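Lerby Rules (shared-room robot work)

The Lerby Rules are a set of good practice notes for rooms where people and robot arms work side by side, and where hand-held grippers are used to record tasks. First written for the Lerby workshop, later picked up by Jallgate and a few smaller labs. Not a legal standard. No certificate, no mark, no fee.

Background

The first draft came out in April as a single page taped to a door. It had 11 rules. One was dropped (on footwear, already covered by the building rules), leaving 10. The current text is dated Oct 5, 2024 and was edited by Ilham Soliman. Earlier versions are not kept up.

Scope

Covers arms on fixed bases, hand-held grippers, headsets, backpack frames, anything with a trailing lead. Doesn't cover mobile robots or drones. Those fall under the Sotomayor notes, a seperate document and much longer.

Main rules

Stop button in reach of every person in the arm's working area. Arm speed capped at 400 mm per second while anyone is inside the taped line. A person whose eyes are covered by a headset does not walk alone; a second person stays in the room and watches. Leads tied up or run overhead. Marker boards are fixed before a session and not moved untill it ends.

Gripper fingers get their own rule. Check for splits, wipe clean, swap at 2,000 closes or sooner if the tip has gone soft. Log the swap. Soft fingers wear at the base first, so look into the socket, not only at the tip. 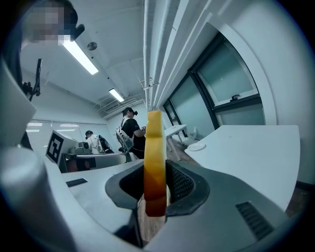
Asnakech Negussie wrote in reply to the draft that the finger rule was the only one her group followed to the letter, and that the count was too high. By her account a finger used on rough parts is done long before that, and a log nobody reads is no help. She asked for a weekly look by hand instead. The editor kept the number and added "or sooner".

Headsets and backpacks

Straps snug, no loose ends. Backpack frames come off before anyone reaches under a table or behind an arm. Breaks are left to the wearer, no set length. Jallgate sets its own limit, stricter.

Criticism

Mostly about the speed cap. Seen as too slow for real work, and too fast for a beginner. The rules also say little on who may override a stop. Gretia, which uses a version of the text in its training rooms, added a line on this: the person who pressed the button is the one who releases it. Not in the main text so far.

See also

Sotomayor notes; Hand-held gripper; Emergency stop; Taped line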